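손가락 값

읽는 시간 3분 · 공유 139

플림홀름의 시험용 침실에서는 아무도 잠을 자지 않는다. 올가을 이 방의 손님은 휴머노이드였고, 과제는 침대 정리였다. 온돌 사의 이름을 자꾸 '온돌'로 읽게 되는 온더르(Onder)가 다섯 손가락 핸드를 댔고, 톨타르는 집게형 그리퍼를 들고 경쟁에 나섰다.

심판 격인 막시밀리아노 레타말은 규칙을 짧게 정했다. 제한 시간 15분, 사람이 손대면 무효. 호텔에서 3년을 일한 아벨라르도 다사는 그 시간이면 방을 세 개 치운다고 했다. 자랑은 아니라고 덧붙였지만 자랑이었다.
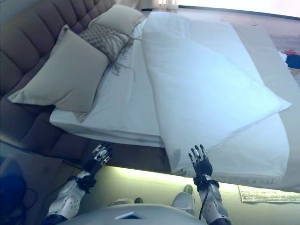
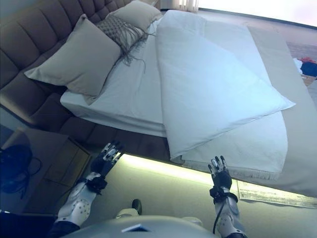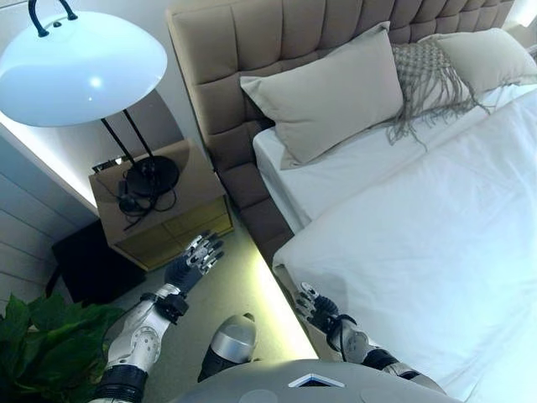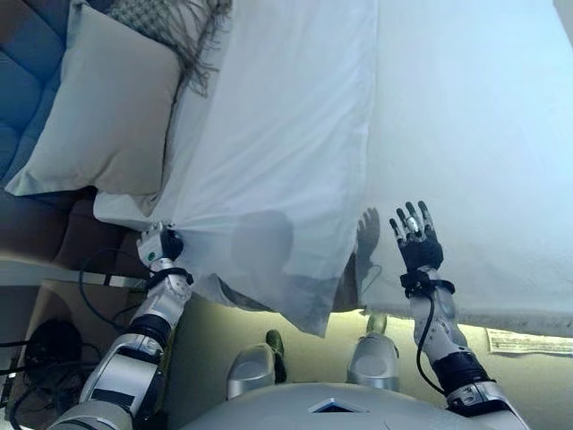

천을 다루는 그리퍼의 성적표는 대개 쥐는 힘부터 적혀 있다. 톨타르의 자료에도 100뉴턴이라는 숫자가 큼직하다. 이불을 상대로 그 힘을 어디에 쓸지는 적혀 있지 않다. 레타말이 보는 것은 다른 쪽이다. 마지막 사진에서 왼손은 흰 시트 가장자리를 한 겹 접어 손가락 사이에 물고 있고, 오른손은 다섯 손가락을 활짝 편 채 서 있다. 그는 이 두 자세를 한 손이 다 할 수 있느냐를 묻는다. 집게는 앞의 것에 강하고 뒤의 것은 흉내도 못 낸다. 대신 값이 싸고, 고장 날 손가락도 적다.

다사는 베개 쪽을 걱정했다. 술이 길게 늘어진 장식은 사람 손가락에도 걸린다면서, 호텔이라면 첫날 치웠을 물건이라고 했다. 레타말은 그래서 놔뒀다고 답했다.

10월에 끝낼 예정이던 비교는 아직 진행 중이다. 다음 차례는 베니테스의 손목 카메라이고, 그다음은 베갯잇이다. 다사는 베갯잇 날에는 꼭 불러 달라고 했다.

공유 139 · 댓글 15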